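31 August 2024

Up before six again, and the kitchen already warm.

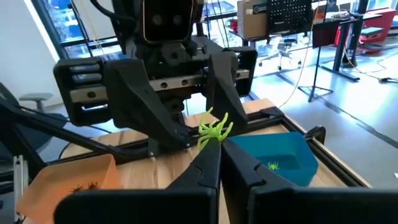
Green spider, long curly legs.

I had every intention of writing yesterday and the day before, and instead I fell asleep both nights with my glasses on, so this will have to cover a good deal of ground. I have my tea, the back door is open, and the neighbor's sprinkler is ticking away at the fence as if it meant to drown the poor thing.

The tomatoes first, as they have been running my life. We picked the last big lot from the south bed and I put up 15 pints of plain sauce and 13 of the kind with peppers and onion in it, which is my mother's recipe and takes the whole day if you do it the way she did, with the skins off and the seeds out and a wooden spoon standing in the pot so you remember to stir. I did stir. I also read most of a library book standing up at the stove, and there is a splash on page 200 that I am going to have to own up to when I take it back. The jars pinged one after another all evening while we sat on the porch, and I don't believe there's a nicer sound in a house. One didn't seal, so we had it over noodles and called it luck.

Kerstin Åberg came over from Midville for the day and brought plums, far too many plums, and a bag of Follton sugar because she didn't trust me to have enough (I didn't). She sat on the step stool and pitted while I peeled, and we went through everybody, the way we do. Her knee is better. Her brother is selling the boat after all, to a young couple who have never owned one, and she says he has been out three mornings in a row polishing it and is probably going to cry when it goes down the road. I said I'd cry too. I cried over the station wagon, and that had a hole in the floor.

She asked whether I'd made up my mind about the porch and I had to say no. The man from Isaksson was out here on Tuesday week, or that's how my grandmother would have put it, and he pushed his thumb into the corner post and it went in a good deal farther than either of us liked. He was kind about it. He thinks he can save the floor and the rail if the post is done before the ground freezes, and he can start in October. I keep putting off calling him back, and there's no sense to it, the post won't heal. I think I just don't like the notion of that porch with a bright new post in it. The kids' heights are on the old one, in pencil and then in pen when the pencil wore off. He did say he could cut that piece out whole and leave it with me. I had a funny feeling in my throat when he said so, and I went in and got him a glass of water he hadn't asked for.

All right, it's written down now, so I have to call.

A long letter from Venla Savolainen too, four sheets both sides, and I read it twice. She has moved into the smaller apartment, number 321, and claims she loves it, though she spends a whole page on the stairs. She has a balcony just big enough for a chair and a pot of dill. She wants to know if I still have the blue Arard teapot we bought together the summer we shared the house by the lake, and whether the lid is still chipped. I do, and it is, and I'm drinking from it as I write this. I mean to answer her properly and soon, and send some of the plum jam if I can work out how to pack it so it doesn't arrive as soup. The last jar I mailed anyone did exactly that, and the postmistress remembers it.

What else? The dog rolled in something down by the creek and had to be washed twice. The beans are finished and I should pull them, but there are bees all over the last few flowers and I haven't the heart. I found my good scissors in the freezer, under the peas, and I have no idea how long they'd been there, but I've been blaming the whole family since spring and I suppose I owe some apologies. Supper last night was corn and more corn.

The light is different this week. It comes in lower across the table in the morning and gets as far as the bread box, and by evening I want a sweater on the porch, even after a hot day. I always think I'll mind the end of summer more than I do. I like the jars on the shelf and the windows shut at night, and I like having the big pot washed and put away, although it can't go away yet, because the plums are sitting there in their bags looking at me and some of them won't last until tomorrow.

So, plums. Then the library, with my confession. Then the telephone, before lunch, while I still have my nerve.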